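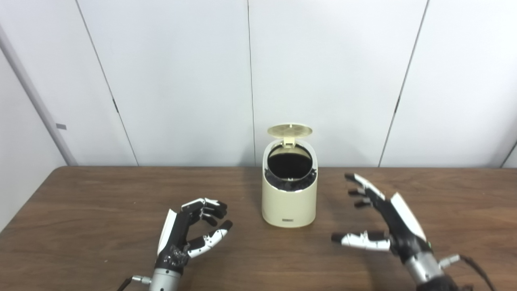

Slide 2: Lid position and odor complaints

Pranbridge trial, Ladonville site, started in March. 871 households, small kitchen bins for food scraps, one pickup per week. Define "open storage": lid up between uses.

Give the baseline first. More than 400 households reported odor at least once. Pause for the chart.

Slide 3: Collection route

Andivgate handled pickup. Route length unchanged. Truck capacity 4000 kg, not reached on any run. Mention that weights are per truck, so no household figures.

Slide 4: Liners

Kuipers paper liners, week 9 onward. Complaints fell, but the weather cooled over the same weeks. Do not claim cause. If asked about cost, go to the backup slide.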